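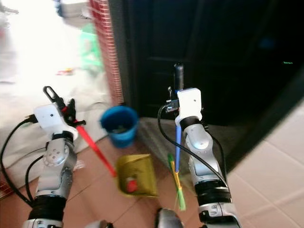
Dustpan in the left gripper, broom in the right, bucket behind.

7 August 2019

Sweeping again at the Hemville house. Gergely Vass swears the dropped-grip fault is fixed. He said so last month too. The left arm let go of the dustpan on run 18, no warning, no error on the screen, and the log says the grip was fine the whole time. So either the pan fell out of a closed hand or the log is wrong. I know which one I'd bet on.

Ravindra Kushwaha wants 200 clean runs before November. I asked what counts as clean. He said no stops. By that rule run 18 was clean, because the arm never stopped, it just carried on sweeping toward a pan it wasn't holding.

What bothers me more is the stop button. It took 2 presses this afternoon. Gergely says I didn't push hard enough. Maybe. I wrote it up as a safety fault anyway and he wasn't pleased.

No more runs with me standing by the door until someone opens up that button. Need to call Taheri about a spare.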